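Table and Surface Finisher wanted – Lostier Workshop, Selham

Full time, start in September or by agreement

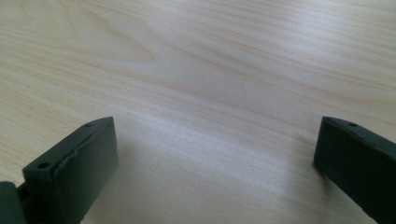

Who we are

Lostier is a small workshop in Selham. We repair and refinish tables for cafés, schools, libraries and private homes. Most of what comes to us is pale wood with a satin finish, and our customers want it to stay pale. We do very little dark stain and no high gloss.

We are four people at the moment: two at the benches, one for deliveries and one in the office. The person we are looking for will work mainly at the finishing benches, next to the big windows on the yard side.

What you will do

You will receive the tabletops after the repair stage and bring them to the final surface. This means sanding by hand and by machine, cleaning off the dust, applying oil or water-based lacquer, and checking the result in low light from the side. Many of our tops have a long curved grain, and a scratch across the grain is easy to see once the finish is on. We ask you to look at every top from both ends before it goes to packing.

You will also:

Keep the sample boards in order and write the finish, the date and the number of coats on the back of each one.
Wrap finished tops for transport, with paper first and then blankets.
Speak with customers when they come to choose a finish. Many of them have never chosen one before, and they need time.
Help to load the van on delivery days.

Our next large order is from the Eren reading rooms. They are sending us their tables in several groups, and all of them must match in color and in sheen. You would work on this order from your first week.

What we are looking for

You have worked with wood surfaces before, in a workshop or in a serious way at home. A certificate is welcome but it is not required. You can tell the difference between solid wood and veneer, and you know how careful one must be with the second. You can lift one end of a heavy table together with a colleague. You are patient – some days are only sanding.

Our everyday language in the workshop is English, but for most of us it is not the first language. You do not have to speak perfectly.

What we offer

The pay is 2,000 per month before tax during the trial period, and we discuss it again after that. The contract is for 38 hours, Monday to Friday, and we do not work in the evening. We provide work clothes, masks and ear protection. There is a kitchen with a proper stove, and bus 4 from Lirkis stops in front of our gate.

How to apply

Please send a short letter and two or three photos of surfaces you have finished yourself. Simple photos from a phone are good enough. Write to Mireille Lefèvre at the workshop office and put the reference 738 on your letter. Applications should reach us by Fri 13 September.

We invite suitable candidates for a half day at the bench, which is paid. Please bring closed shoes.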